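What the second cell will cost us

The budget form for next fiscal year has one line for robotics, and the line is 40 characters wide. I have been asked to fill it in before the end of June. These are my working notes, cleaned up a little, on what a second two-arm cell needs and which items I missed the first time.

The first cell was quoted by Jamard as arms, grippers, controller and table. That quote was accurate and it was also incomplete. The task we run is phone and case handling: pick up a phone, pick up a clear case, put one into the other, take it out again. Each arm carries its own small camera, and none of the mounting hardware for those was in the price.

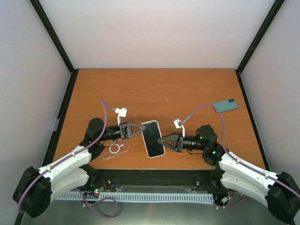
Posted by Jingyi Xia
27 June 2022
Filed under: Equipment, Planning

Start with cable. Every camera on a wrist means a run from the wrist back to the base, tied along the links with enough slack for the full range of the joints. Too short and the connector takes the load. Too long and the loop hangs into the work area. We went through three lengths before settling on one, and I had budgeted for a single set. Last year's total for cables, ties and slotted duct came to $374. For the second cell I am entering the same figure and ordering spares at the start.

Brackets are next. Ours came from Wumance at $231 for the pair, including the screws. They fit, the lead time was tolerable, and I see no reason to shop around again.

The enclosure is the item people want to cut. Plain light panels on the back and sides do not look like equipment, and a manager walking past will ask what they are for. They keep the background the same from one day to the next. When we ran without them, a coat on a chair was enough to change what the cameras had behind the table. Brannigan quoted $1,837 for panels and extrusion, cut to size, delivery included. I am keeping it in.

The tabletop is a smaller argument. Wood is cheap and easy to drill, and it marks. Ours has scratches and a fair amount of pale debris on it, which matters when the object being handled is a transparent case with the grain showing through it.

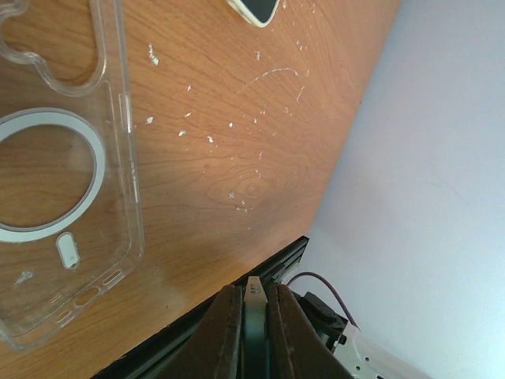

Wrist camera view: clear case with magnetic ring, gripper at the bottom.

I looked at replacing the top with a matte sheet and decided against it for now. The grain is a harder background for clear plastic, and I would like to keep one difficult surface in the building. The second cell can have the matte sheet. Jirno sells one in the right size, and I have put down $300 for it, mounting tape included.

Consumables deserve their own line. Cases get scuffed, phones get dropped, and finger surfaces wear. My first budget had nothing for any of these and I paid for them out of the tools account, which caused an email thread I would prefer not to repeat. Buy several identical cases at once. The same model ordered six months later may come with a different cutout.

Items I have left out of the request: a larger table, a third arm, and a faster controller. The current controller is not what limits us. Setup time is, and a second cell addresses that directly, as one can run while the other is being changed over.

Still open is the floor space question. The cell needs access from the near side for the base wiring, and the room we have been offered has a radiator there. I am measuring it again on Thursday.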